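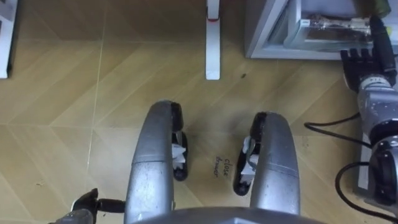

Judith Harwell
Research Associate, Workplace Interiors, Clendadmont

4. Low Drawers and Desk Position in Small Rooms

4.1 Rooms and furniture

The rooms in the Kodinach survey were fitted out over several years, and the furniture in them was bought in batches. Most have one long work surface and one or two low drawer units. The desks were ordered first in nearly every case. Storage was added later, wherever there was wall or floor left for it, and the drawings we were given for the Setemero building do not always show where it ended up. We therefore used the rooms as we found them during September and went back to the drawings only to check wall lengths.

A total of 151 drawers were recorded. We counted a drawer as low if its top edge was below the height of a seated person's knee, and 79 of them fell into this group. Pencil trays and shallow pull-outs fixed under a desktop were left out. Cabinets with hinged doors were also left out, even where they stood in the same row as drawer units, because a door needs floor space in a different way and we had no good method for comparing the two.

4.2 Floor space in front of a drawer

An open drawer takes up floor twice, once for the drawer itself and once for the person standing or crouching over it. The second part is usually missing from furniture layouts. For each low drawer we measured the free floor from the front of the open drawer to the nearest fixed object. Chairs were ignored if they were on casters. Loose cables and floor mats were noted on the sheet but did not change the measurement.

We used 600 mm as the smallest useful distance. It is a working value carried over from our earlier study at Coman, where people began to approach the drawer from the side once the space was any tighter. Side approach is not a fault in itself. It does mean that the contents at the back are reached with one hand and mostly out of sight, and people told us they tended to keep things there that they did not need often.

Floor finish was recorded too, mainly for glare. Wood-look tile was easy to read against a pale drawer front. On plain light gray vinyl, some participants misjudged how far a drawer was already open.

4.3 Desk edge and storage unit

The desks fall into two types, those with a straight front edge and those with a curved cutout. The cutout brings a seated user closer to the back of the surface. It also tends to fix where that user sits, and so which drawers can be reached without getting up. On a straight desk people shifted along the edge quite freely, and several did this without noticing until we asked.

A storage unit at the front corner of a desk was the arrangement we saw most in the smaller rooms (Figure 1). It can be used from a standing position, and the corner of the desktop gives something to lean on. The drawback is at the corner itself. A person bending to the lower drawers has the desk edge close to the shoulder, and in 20 of the recorded cases the participant put a hand on the desktop before reaching down.

Figure 1. White desk with a gently curved cutout in the front edge, in a small room. A storage unit stands at the front corner.

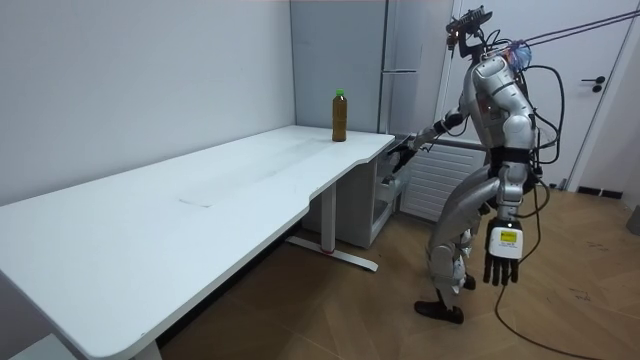
4.4 Limits of the room survey

All rooms were visited in daylight, and we have no measurements under ceiling lights alone. Drawer contents were not weighed. Two rooms were being rearranged when we called, so their desk positions were taken from the floor marks left by the previous layout and should be read with some care. The full room sheets, revised 10 October 2019, list each drawer by wall and by height above the floor.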